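Kustar
9/4/23

1/ I moved to Hurkbridge in January and I want to write down some things about renting a storage unit here, for people who come after me. It is a long thread, sorry. 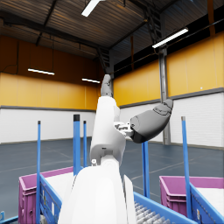
Warehouse wall with a yellow line, robot arm in front. Computer render.

2/ My apartment is small and I had furniture from my parents. I needed a place for it until I find something bigger. There are two storage companies in town that I could reach by bus, Gumede and Ballen. I have used both.

3/ Gumede is the older one. You sign a paper contract at the desk and you must bring a proof of address. I did not have one yet. They accepted a letter from my employer, but I had to come back the next morning with it.

4/ Please read the part of the contract about notice. I understood "one month" as 30 days from the day I tell them. It means a full calendar month. I told them on the 2nd and I paid until the end of the next month.

5/ Insurance. Both companies want you to have it. The basic cover at Gumede is up to $2,000 and it is included in the rent. If your things are worth more, you pay extra. At Ballen it was a separate line on the bill and I did not notice it for a while.

6/ About size. The person at the desk will ask how many rooms you have. I said two, and they gave me a unit that was too large. It is better to put your things close together at home first and measure this with a tape.

7/ The carts are free, but in the afternoon they are all taken. I go before 9 and there is always one.

8/ Do not put mattresses directly on the floor. I used old pallets that a grocery store gave me. Also leave a narrow path to the back. I did not leave one, and my winter coat was in the last box, of course.

9/ Write on the side of the boxes and not on the top. When they are stacked you cannot read the top. I knew this and I still did it wrong with over 20 boxes.

10/ I moved to Ballen in spring for the opening hours. You can enter until late in the evening with a code. The elevator is slow, and the lights in the hallway go off if you stand still too long, so you have to wave your arms while you look for things.

11/ The price at Ballen was lower for the first months and then it went up. The new price was in the contract, in small letters on the second page. Ask for the normal price before you sign.

12/ If somebody knows how it works with a shared unit, please write to me. A colleague wants to split one with me and I do not know if both names can be on the contract.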